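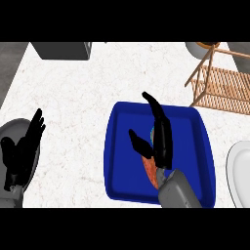
Multi-fingered hand or two-finger gripper for flat, soft food?

Asked by Costel Zupan in Simulation and Control

I'm running a kitchen task in sim with two arms. The left has a multi-fingered hand and the right has a plain two-finger gripper. The job is to lift a salmon fillet out of a blue tray and put it on a plate, grey one on the left or white one on the right.

So far I've only used the two-finger gripper on the fish. Over 84 runs it made the lift in 9. Mostly the lower finger catches the tray rim on the way in, or the fillet squirts out when the jaws close. Friction is at the Nurell default and I haven't touched it. Should I swap the fish over to the hand, or keep tuning?

3 answers

Yolanda Kapoor
Keep tuning for now. Nine out of 84 sounds like an approach problem more than a gripper problem. Come in along the long side of the fillet with the jaws across its short width, and stay clear of the rim until you're past it. Then look at closing speed. The default is too fast for anything soft, and the contact solver throws the object before the force limit kicks in. I'd halve the speed and leave friction alone until you've got a new baseline – if you change both you won't know which one helped.

I did a similar comparison in April with a chicken breast model. The two-finger got 247 out of 314 once the approach was fixed. The hand did a bit worse and took far longer to set up, mostly thumb placement.

Arlo Strickland
use the hand, more fingers more grip

Kam-wah Yau
Depends what you want at the end. If this is going onto real arms, check whether your fillet is a rigid body. If it is, neither result will tell you much, as a real one sags between the fingers. The hand can get under it and support the middle, which a pinch can't do. For sim only I agree with Yolanda.

Also check the tray's collision mesh. Mine was a convex hull, so the inside of the tray was solid as far as the fingers were concerned. Took me most of an afternoon to find.

Comment from Costel Zupan
Fillet is rigid, yes. Tray mesh looks fine. Will try the slower close first.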